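Zullmont open morning: notes from the yard and the gallops

Zullmont Stables opened its gates to visitors one morning in February, before the start of the flat turf season. The yard trains on a lease and has 60 boxes in two American-style barns, with a further block kept for isolation. Gates opened at 7 am so that visitors could see second lot go out. Parking was on the hardstanding beside the horse walker, and the walk to the gallops took ten minutes over firm ground.

The main gallop is a carpet-fibre and sand surface laid five years ago. It climbs for 5 furlongs, with the steepest part in the last two. Horses work upsides in pairs, or in threes when a lead horse is wanted. Second lot was mostly three-year-olds, and most did two steady canters. Only the fillies being readied for an early trial were asked to quicken, and they pulled up on the bit.

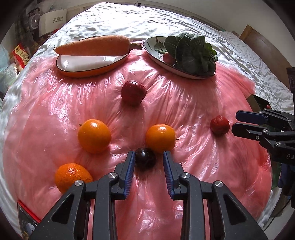 Feeding is handled from a single room at the end of the first barn. Rations are weighed, not scooped, and each box number has its own line on a whiteboard. The base is a mixed cube at three strengths, with soaked beet pulp and haylage from one supplier. Fussy eaters get something extra in the manger at evening feed, usually carrot or apple. Stone fruit is kept out of the barns altogether, so a small dark plum like the one on the pink plastic would not get past the feed room door. The rule covers visitors as well and is written on a notice at the gate.

The second barn holds the older horses. Gorby, a six-year-old gelding, was the one most people wanted to see. He stays a mile and a half, does best on good to soft, and has been dropped 3 pounds in the ratings after two poor runs in the autumn. He was scoped after both and treated for mucus, and has been back in full work for a month. He looked well in his coat but was still carrying condition behind the saddle.
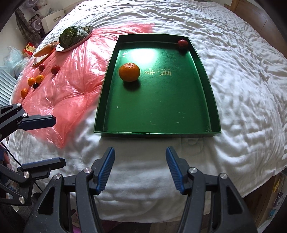 Clullano was two doors further along. She is a lightly raced filly who has had four starts, all over seven furlongs, and the plan is to step her up to a mile on her return. On breeding that should suit, as the dam won over ten furlongs and has already produced a stayer. She was on her toes when led out and took a few turns to settle. The trot up was level. She has a short, quick action that suggests faster ground, although her only win came on a surface described as good to soft.

Questions were taken in the covered ride at 9 am. Most concerned race planning and the cost of a share. The yard runs two syndicates, and the larger, Kikuchi Racing, has four horses in training and pays monthly. The fee includes training, farriery and routine veterinary work, but not entries or transport. Someone asked about the draw over the straight course, and there was a fairly long discussion of stall positions in big fields.

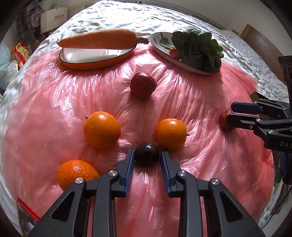
Natsumi Nakajima disagreed with the plan for Clullano and said so. In her view the filly had not finished strongly enough over seven to justify going further first time out, and a run over the same trip on a galloping track would show more. The reply was that the early programme has few suitable races at seven, and that the entry at a mile could be changed at the confirmation stage.

The last stop was the weighing platform, which was more useful than expected. Every horse is weighed weekly and again two days after a run. The records go back over 248 weeks and are kept for each horse as a simple chart. Gorby's best runs fall within a narrow band of weights, and he is at present a little above it. 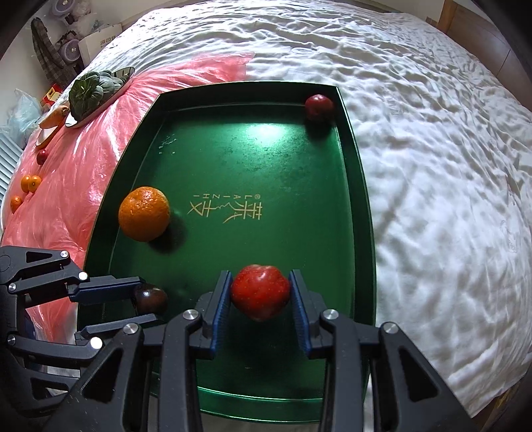 Horses are rewarded after weighing, and this is where most of the fruit goes. An apple the size of the red one held over the green tray is cut lengthwise before it is fed, as are carrots. Oranges are offered to one or two that like them, peel removed. The quantities are small and are left off the ration sheet. Horses with entries get none for the day before a race, under the yard's own rule.

Visitors were asked to leave by 11 am so that the barns could be shut for the midday rest. The next open morning is planned for after the first turf meetings, with places booked through the yard office.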